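Review: Brekulano bench arm, tidying package
6/15/26
By Réka Csonka
Print this article | E-mail this article

The Brekulano is a single bench-mounted arm with a two-finger gripper, sold with software that is meant to let a small shop or a household hand over light tidying. The maker's sheet lists bowl filling, sorting, bin clearing and wiping. I tested the first three. Wiping needs an attachment that did not ship with the review unit.

Setup took most of a morning. The base bolts down at four points and the holes are slotted, so alignment is forgiving. The controller is a separate box with a fan that runs whenever the power is on. Calibration asks you to move the wrist by hand to nine positions, and the software rejected my first two attempts without saying which position was wrong. Dymphna Ó Néill, who has installed several of these, told me to do the corners last. The third attempt passed.

The basic test was putting small soft objects into a bowl. I set the object down at a random spot and angle, gave the command and recorded one of three results: in the bowl, dropped, or abandoned. Moving the bowl counted as a pass if the object ended up inside it. Over the review period I logged 326 attempts. The arm put the object in the bowl 205 times. Most of the rest were abandoned, meaning that the arm stopped above the object, backed off and asked for help.

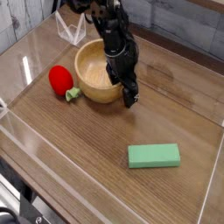 Soft goods are the easier half of the problem. A plush item compresses, so an error of a few millimeters in finger position does not matter much. Foam behaves nearly as well if the fingers meet the flat sides and slides out if they close across a corner. Bowls are harder than either. The rim gives the gripper something to pinch, but a smooth one lets the bowl pivot, and a pivoting bowl spills. I would not ask this arm to carry a bowl with anything in it that matters.

Placement next to the bowl was a weak point. With the object touching the outside of the bowl, the planner often chose a grasp that put one finger against the bowl wall, then pushed both across the table. Moving the object a hand's width away cured it. That is a reasonable thing to ask on a shop floor, where parts can be presented in a fixture. It is a poor thing to ask in a kitchen, where the point of the exercise is that things are not where they should be.

Speed is modest. The median successful cycle was 37 seconds from command to release. A person does the same job in two or three. For a machine that works unattended this would be acceptable, but the help requests mean that it is not unattended. I could leave it alone for a few cycles at a time, no more.

For comparison I borrowed time on a Prukano, an older arm that Krum Golob uses to load trays. It has no object recognition to speak of. Given parts in known positions it hardly ever misses, and it runs a full shift. Given one part turned sideways, it closes on air and continues as if nothing had happened. The Brekulano at least notices that it has failed – a real improvement, and the main reason to consider it.

Build quality is good. The joints have no play that I could feel, and the finger pads can be changed with one hex key. Cable routing is less tidy. I retied the wrist cable twice after it began to limit rotation. The manual covers installation well and troubleshooting hardly at all.

Sorting into two bins worked at a rate close to the bowl test. Bin clearing did not. Once objects overlapped, the arm took the top one, disturbed the rest and had to look again, and the last item against a bin wall was nearly always left behind.

Shops with repetitive work and some variation in the parts should arrange a trial with their own parts before buying. For household chores I can't recommend it yet. The next software release is promised for November, and I will repeat the bin test then with the same objects.

Contact Réka Csonka | © Moriarty Bench Reviews | Back to top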